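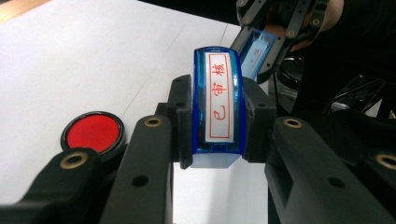
Erlinda Tan has described the **Wuster Desk Challenge** as "a handwriting class for grippers." It is a student robotics competition held each July. Teams use hand-held grippers to record everyday office tasks, such as handling a self-inking stamp over white paper, and then train a robot arm on the recordings.

## Rules

Each team may submit up to 3000 recordings. The arm gets 20 attempts per task.

## History

Jarrah Cosgrove founded the event at Kivisano.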